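Why Do We Fold Clothes?
By Jummai Akinola
36 shares | 59 comments

Drop a shirt on the floor and look at how much room it takes up. The sleeves stick out and the middle puffs up. A lot of that puff is air. Air gets trapped between the layers of cloth and holds them apart.

When you fold a shirt, you push most of that air out. The cloth lies flat against itself and the shirt becomes a small, thick rectangle. Rectangles fit next to each other with very little space left over, and they fit well into drawers and bins, which mostly have straight sides too.

Different kinds of cloth fold in different ways. Jeans are made of denim, a strong cotton cloth. It is stiff, so it holds a fold well, but the seams are thick and make one side higher than the other. A thin T-shirt is easy to fold and just as easy to crumple again.

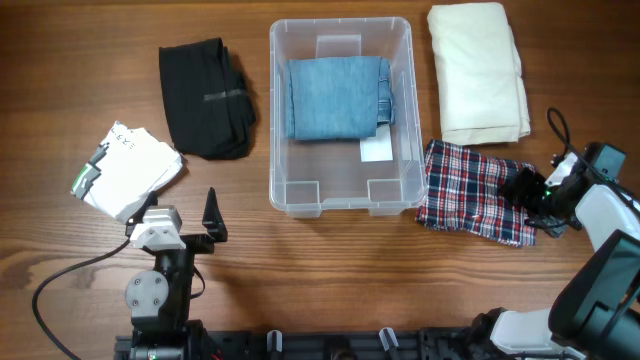

Thick, heavy things should go in the bin first. Jeans make a good bottom layer. Lighter things can go on top, where they won't get squashed as much. If you put a T-shirt at the bottom and three pairs of jeans over it, the T-shirt will come out with deep creases.

Creases happen when cloth is bent and pressed for a long time. The tiny threads, called fibers, get used to the bent shape. Heat and a little water help them relax, and this is how a steam iron works.

Try it yourself. Crumple up a clean T-shirt and put it in a clear bin. Mark how high it reaches with a bit of tape. Take it out, fold it in half the long way, tuck in the sleeves, and fold it in half twice more. Put it back and check the tape.

533 likes
32 people saved this page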